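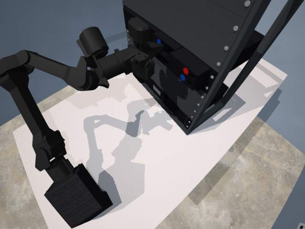
Can the Costemero Rack Kit be used without the Onsri runtime? The recorded episodes can. They are ordinary files and any reader that handles HDF5 and CSV will open them. The live scene needs the runtime, version as pinned in requirements.lock.

Search this repository Search Clear

Costemero Rack Kit: README and data card

Summary

Costemero is a simulated rack-service kit sold by Onsri. It consists of a room, a table, an equipment rack, a fixed arm with a gripper, a task set called Buton, and a set of recorded episodes called Basley. It is meant for teams that want to train or test a manipulation policy on data center hardware before committing rack time to it. Everything in the kit is rendered. There is no real-robot footage in any tier.

This file covers both the software and the data. License terms are in LICENSE.txt and take precedence over anything written here.

What the kit contains

scene/ — room, table, rack frame, modules and blank panels, as separate assets
arm/ — arm and gripper description, collision meshes, joint limits
buton/ — task definitions, reset scripts, success checks
basley/ — recorded episodes and the episode index
tools/ — replay, re-render, export, integrity check
docs/ — calibration notes and the schema in long form

The full download is 4 GB. Rendered video is not in the base download. It can be generated locally with tools/rerender or ordered as a separate archive.

Scene

The rack stands directly on the tabletop. Its front is filled with a mix of blank panels and equipment units, and the slots can be reassigned in scene/rack_layout.yaml. Units with front controls carry round red and blue buttons. Color has no fixed meaning in the kit: every control has an ID, and a task refers to the ID. Swapping materials between two controls does not change which one the success check is watching.

The room has plain blue-gray walls and a mottled concrete floor. A wall shelf can be placed behind the arm. It is a collision object, and planners that ignore it will produce contact reports on high approaches. Set shelf.enabled to false to remove it.

The frame is open at the side. Depth images taken from side viewpoints will therefore include the wall behind the rack, and segmentation that assumes a closed cabinet will mislabel it.

Arm and gripper

The arm base is fixed to the table. Base pose relative to the rack is sampled at reset within the limits given in arm/base_range.yaml. Commands are accepted as joint positions or as end-effector deltas. Torque mode exists in the runtime but was not used for Basley, and we do not support it in this release.

The gripper is modeled with rigid fingers. Contact friction was tuned on flat plastic and painted metal. Results on rounded handles should be treated with suspicion until the friction file is revised.

Buton task set

Four tasks ship with the kit.

press — bring a fingertip to a named control and depress it past the travel threshold. Contact with any other control fails the episode.

approach — place the gripper at a pre-grasp pose in front of a named unit and hold it there. There is no contact in this task, and any contact fails it.

pull — grasp a unit and draw it forward along its rail. The success check reads rail displacement only. A crooked pull that meets the displacement target counts as a success.

reseat — push a partly drawn unit back until the rail stop is reached. This is the hardest of the set and has the lowest share of usable demonstrations.

Tasks can be chained in buton/sequence.yaml. Chained runs share one reset, so an error in the first task carries into the next.

Basley episodes

The recording pass produced 1,870 episodes. After filtering, 1,626 remain and are distributed. The remainder were dropped for one of these causes: log gaps, an arm that started in collision, or a control ID that did not match the task file. Failed attempts were not dropped. A policy trained on successes only should filter on the success column first.

Each episode folder holds:

state.h5 — joint positions, joint velocities, gripper opening, end-effector pose
action.h5 — commanded values, same clock
contact.csv — contact pairs with timestamps
meta.yaml — task name, target ID, seed, layout hash, success flag

State and action are logged at 60 Hz. Contact events are logged as they occur and are not resampled. Joining the two by row number is a common mistake. Join on timestamp.

Demonstrations were produced by a scripted planner with noise added to the waypoints. None were teleoperated. The motion is smoother than human motion and pauses are short, which affects any method that learns timing from the data.

Splits

Train and test splits are made by layout hash, so a rack layout seen in training is never seen in test. A second split by random seed is included for comparison with the previous release. It leaks layouts and should not be reported as a generalization result. 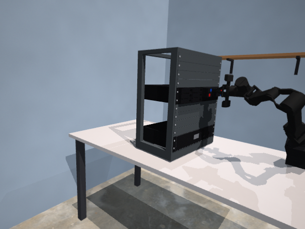 Jonalyn Lumanlan ran the pull task against the September build and reported that the layout-hash split was the only one that separated her two policies. On the seed split they scored the same within noise. She also asked for the rail friction to be exposed per unit, with one unit allowed to bind while its neighbors move freely. That setting is now rail.friction in the unit file. The default is unchanged.

Randomization

There are over 4 randomization groups, each in its own file under scene/random/. The ones most users touch are light direction, base pose, rack yaw, surface color and camera pose. Light direction matters more than it looks in the parameter list. The arm casts its own shadow onto the table and sometimes onto the rack front, and a detector trained under a single light tends to attach itself to the shadow edge. We recommend leaving light randomization on for any vision policy.

Rack yaw and camera pose are sampled independently. Some combinations place the arm between the camera and the target control. These are kept. If your method needs an unobstructed target, filter on target_visible in the index.

Installation

1. Unpack the archive to a path without spaces.
2. Create an environment from requirements.lock.
3. Run tools/check_integrity. It compares every file against the manifest and stops at the first mismatch.
4. Run tools/replay on any episode. Replayed joint positions should match the log to within the tolerance printed at startup.

If step 4 fails on the first frame, the runtime version is wrong. If it fails later, check that the physics step was not overridden by a user config.

Review notes

These come from our own acceptance pass on the current release and are kept here so that buyers can see them before ordering.

Press performs as specified. Travel thresholds are consistent between units, and the wrong-control check catches glancing contact. The threshold is strict, and a slow press can be flagged as a timeout when the fingertip is already past it.

Pull is usable, with the caveat on crooked motion given above. A check on yaw is planned and will be optional so that earlier numbers can still be reproduced.

Reseat is weak. The rail stop has no compliance and the contact solver produces short force spikes on arrival. Do not train a force-sensitive policy on it.

Cables are absent. A unit drawn forward in Costemero drags nothing behind it, and the difference from a populated rack is large. Buyers who need cable handling should wait or look elsewhere.

Re-rendering is slow on integrated graphics. It works, but plan for it to run unattended.

Intended use

Policy pretraining, regression testing of motion planners, perception work on rack fronts, and coursework. The kit has been used internally to check that a planner change does not increase contact with neighboring units, and it is well suited to that.

Out of scope

Safety validation. Force-limit certification. Any claim about cycle time on physical hardware. The arm model is not a calibrated twin of a specific commercial arm, and joint friction values are nominal.

Privacy

No people appear in the data. No operator names, facility names or asset tags are stored in the metadata. User layouts exported with tools/export contain whatever text the user placed in them.

Known issues

contact.csv can list the same pair twice when two collision meshes share an edge. Deduplicate on pair and timestamp.
The export tool ignores rail.friction and writes the default.
Replay at reduced speed desynchronizes the on-screen clock. Logged values are unaffected.
Disabling the shelf after a scene has loaded leaves its collision mesh in place until reset.

Support

The license includes replies through the issue tracker. Attach meta.yaml and the replay log. Reports without a layout hash are closed after one reminder. Scene changes on request are quoted separately.

Maintainer: Slamet Hutapea

Last updated: 8 October 2026

Comments

rackmonkey_dl
Is there a way to get the contact log resampled to the state clock? I wrote my own and it loses short contacts.

Slamet Hutapea
Not in this release. If you bin it, take the maximum over the bin and keep the original file. Averaging is what hides the short ones.

tovek
Shelf collision cost me an afternoon. Disabled it in the yaml with the scene open, arm kept stopping in mid-air. Reset fixed it — could this go in the install steps as well as known issues?

p.arrowood
We bought it for press and approach and have no complaints there. Agree on reseat, our force traces were unusable. Any date for the compliant stop?

Slamet Hutapea
No date yet. It depends on the solver update in the runtime.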